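The Table Still Has to Be Cleared by Hand
Whether machines can do the small jobs yet depends a lot on which small jobs you mean.
18/06/2025

Clearing a table takes most people a minute and no thought. You pick up the bottle, see whether there's anything left in it, move the flowers over, wipe, and put the flowers back. Companies have been promising a machine for that job for years, and a few of them now have one that can do part of it.

Hollow, a startup in Edatholm, is one of several teams that teach robots by having people do the chores first. A worker holds a gripper, the same sort of hand the robot will have, and does the job with it while cameras record. No robot needs to be in the room. The recordings go into a training program, and the robot later tries to copy what the person did.
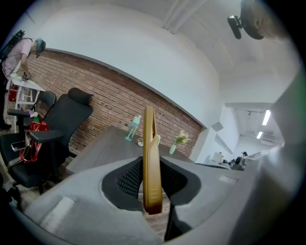 A hand-held gripper at the table, with a water bottle and a slim vase of flowers beyond it.

The approach is cheap and quick compared with steering a robot by remote control. It also picks up the odd habits people have, such as nudging a cup with the side of a finger before lifting it. In March the company had 1451 usable recordings of table work, most of them less than a minute long.

The numbers that matter come later. In a trial the team ran this spring, its robot, called Galen, was asked to clear a table 60 times. It finished without help 19 times. The failures were ordinary ones. It knocked over light things and squeezed soft ones. It let go of a bottle a little too high, and the bottle fell.

Clear plastic is a problem for almost everyone in the field. Cameras see through it, or see the wall behind it, and the robot closes its fingers in the wrong spot. Thin vases are hard for another reason. The stem is easy to grip, but the weight is on top, and flowers brush against the machine's wrist.

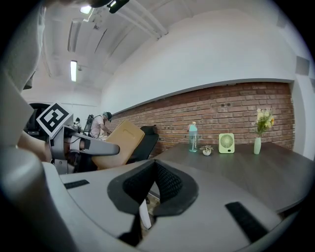 Bottle, succulent, fan and flowers in a row on the long table. At left, a hand holds a second gripper.

Shop floors are further along. Hajji, a packing firm that has tried the same robot, gives it one task: moving filled cartons from a bench to a cart. The cartons are all one size and the bench never moves. It works a full shift there, and staff step in 5 times on a normal day.

A kitchen offers none of that. Things are put down wherever there's room, and next week there will be different things. The engineers at Hollow expect to sell to warehouses first and homes a good deal later, and they won't give a year for the second part. The next trial adds a cloth and a wet table.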